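**Wundine cottages: channel sync double-booking turnover days**

**nghasemi** wrote:

I manage 15 self-catering units near the Wundine rail station. Bookings come in through Vuston and Mistex, and both pull from an iCal feed on our own site. Since December I have had two double bookings, each on a changeover date. The feed shows the departure day as free, as it should. Mistex then blocks it, and Vuston sells it twice if two requests land inside the same refresh window. Refresh on the Vuston side is set to 40 minutes and I can't find a way to shorten it.

Has anyone got these two to agree on what a checkout date is?

Nima Ghasemi

---

**dnkuna** wrote:

Two separate problems. In iCal, DTEND on an all-day event is exclusive. A stay that ends on the 19th should have DTEND set to the 19th, and that night stays open. Mistex reads it as inclusive unless "departure day available" is ticked under Property > Calendar > Advanced. It is off by default, and it is set per unit, so you get to tick it 15 times.

The Vuston double sale is the refresh interval and nothing else. Turn off instant booking there, or accept the risk.

---

**saltpan_lets** wrote:

Disagree on turning off instant booking. We did that for one season and dropped down the Vuston search results for every date range. A better fix is a two-hour hold on same-week arrivals. You lose a few late bookings and keep the ranking.

---

**dnkuna** wrote:

A hold on same-week arrivals does nothing for a clash on dates four months out. Both of his could have been that. Nima, what was the lead time?

---

**nghasemi** wrote:

One was nine days ahead, the other was in peak season, booked well in advance. So the hold would have caught neither. I have ticked the Mistex box on all units and the departure days now show as open. Vuston is still on request-only until I decide.

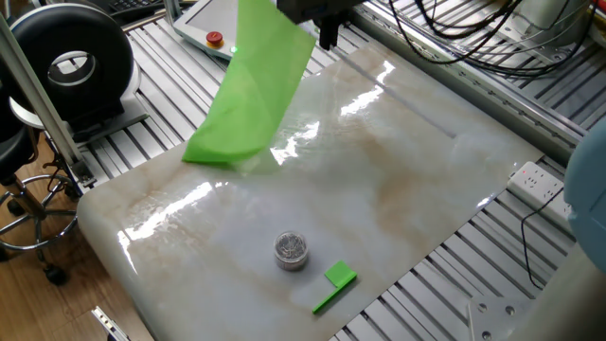

**Antunes** wrote:

Check the time zone on the feed before you decide anything. If the site exports timed events in UTC and not all-day events, a 10:00 checkout can fall on the previous date for a channel set to a zone far enough west. Open the .ics in a text editor. You want VALUE=DATE after DTSTART and DTEND. If you see a T and a Z in the string, that is your fault right there.

---

**saltpan_lets** wrote:

Our export has the T and Z and we have never had a clash.

---

**Antunes** wrote:

Then your channels are set to a zone where the date doesn't roll over. It's still wrong.

---

**nghasemi** wrote:

Mine has T and Z on the older units and VALUE=DATE on the two I added last. Is there a way to convert the old ones without re-entering the bookings?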